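Recolección de datos con cámara de muñeca en espacios ocupados

La recolección de datos con cámara de muñeca en espacios ocupados es el conjunto de prácticas aplicables al registro de demostraciones de manipulación robótica en salas donde permanecen personas ajenas a la tarea. Se distingue de la recolección en celda cerrada en que el campo visual no puede limitarse a la superficie de trabajo. Las reglas más citadas en este ámbito son las de la guía Grudance, de uso interno en su origen y adoptada después por otros grupos, entre ellos el proyecto Makura.

Ámbito de aplicación

La guía comprende 9 apartados y se aplica a manos y pinzas con una o más cámaras fijadas a la muñeca o a la propia garra. Quedan excluidas las cámaras de techo y las montadas en trípode. No sustituye a la evaluación de riesgos de la instalación.
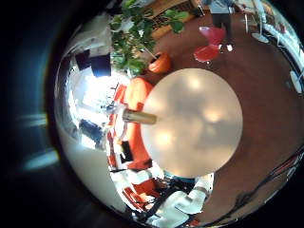

El objetivo de gran angular es habitual en estas cámaras porque mantiene en cuadro los dedos y el objeto a muy corta distancia. Como contrapartida, registra buena parte de la sala. Con una pieza clara y redondeada ocupando el centro de la vista pueden aparecer a la vez una planta, una silla roja y las piernas de una persona de pie, con pantalón oscuro y calzado blanco. La guía clasifica este caso como «presencia parcial» y exige anotarlo aunque el rostro no sea visible. Los cables tendidos sobre moqueta se consignan en el mismo registro, en el campo de obstáculos de suelo.

Condiciones de iluminación

Antes de cada sesión se fija la exposición con el objeto en posición de agarre. Las ventanas situadas dentro del campo se admiten si la saturación no alcanza el contorno del objeto ni los dedos. En superficies lisas o translúcidas los reflejos de las luminarias no se corrigen por software; se conservan en el material original y se etiquetan como reflejo especular o difuso.
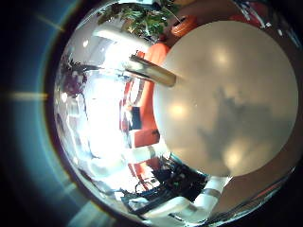 La calibración geométrica se repite tras cualquier desmontaje de la óptica y, en todo caso, cada 3.000 ciclos de cierre. El círculo de imagen debe guardarse completo, con su borde oscuro. El recorte previo a la calibración invalida la serie, dado que impide comprobar el centrado.

Orientación y referencia

La vista gira con la muñeca, por lo que la vertical de la imagen no coincide con la de la sala. La guía prohíbe enderezar los fotogramas en el archivo maestro. La orientación se obtiene de la cinemática del brazo y se almacena aparte. 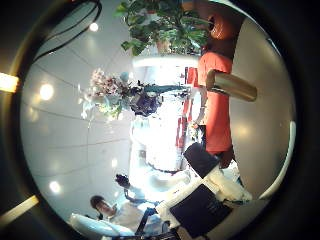

Personas en el campo de visión

Toda persona reconocible debe haber dado su consentimiento por escrito antes del registro. Si falta, el rostro se enmascara en la copia de distribución dentro de los 5 días hábiles siguientes, y el máster pasa a acceso restringido. El mismo tratamiento reciben pantallas, rótulos y teléfonos con contenido legible.

Revisiones

La edición vigente entró en vigor el 5 de agosto e incorporó el formato de metadatos Lillix. El borrador distribuido en marzo permitía el enmascarado automático sin verificación humana; esa disposición se retiró a raíz de las observaciones de Stojanovska, empresa encargada de las pruebas de conformidad.

Véase también: calibración de objetivos ojo de pez; teleoperación; anonimización de vídeo.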